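Prollalo Mending Evenings: Your Questions, Answered

We get a lot of the same questions in the inbox, and I love hearing from every one of you, but my typing fingers would like a rest, so I've gathered the answers in one place. Last updated September 2025.

Do I need to know how to sew?

Not a bit! Plenty of people come through the door having never threaded a needle, and a few of our most faithful regulars started out exactly that way. If you can already darn a sock or turn up a hem you're just as welcome, and you may find the person next to you asking how you did it.

What should I bring?

Bring one or two things that need fixing, and please wash them first. Small holes, split seams, missing buttons and tired elbows are all good choices for a first evening. If you have thread in a color that matches, tuck it in your bag, though our thread drawer is pretty generous these days. We supply needles, pins, scissors and darning mushrooms.

Is there anything you can't help with?

Leather, I'm afraid, and anything with a waterproof lining. Zippers on heavy winter coats are a maybe. Yasaman Taheri has rescued more of those than I can tell you, but she does like to see the coat before she promises anything, so send us a note ahead of time.
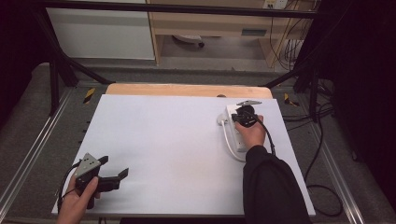
How do I mend a sheet that has worn thin in the middle?

Oh, this is my favorite question, and the old answer is still the best one: turn it sides to middle. You cut the sheet straight down its length through the worn part, bring the two outer edges together, join them with a flat seam, and hem the raw sides that are now on the outside. Practice on something smaller before you take scissors to a whole bedspread. A plain white sheet spread over a board, leaving just a strip of the wood showing at the far side, gives you a nice bright place to work, and dark thread shows up beautifully against it while you're learning. Use a longer stitch than you think you need, and press the seam when you're finished. You'll feel it under you for the first night or so and then you'll forget all about it.

How much does it cost?

Evenings are free. There's a jar by the kettle for anyone who'd like to chip in toward thread and tea.

Where are you, and is there parking?

We're upstairs at 305 Coller Street in Zestaldale, over the Dzene bakery (yes, it smells wonderful, and yes, they're closed by the time we start). Doors open at 7 and we wind down when people get sleepy. Parking on the street is free in the evening. There is an elevator at the back of the building; ring the lower bell and one of us will come down to meet you.

Can I bring my kids?

Yes, as long as they stay with you. Sewing on a button makes a lovely first project.

Do you stop for the holidays?

We take all of December off and come back in the new year.

Who do I contact if my question isn't here?

Write to Angelica Soriano (that's me!) through the contact form, and put "mending" in the subject line so it doesn't get lost among the bakery mail.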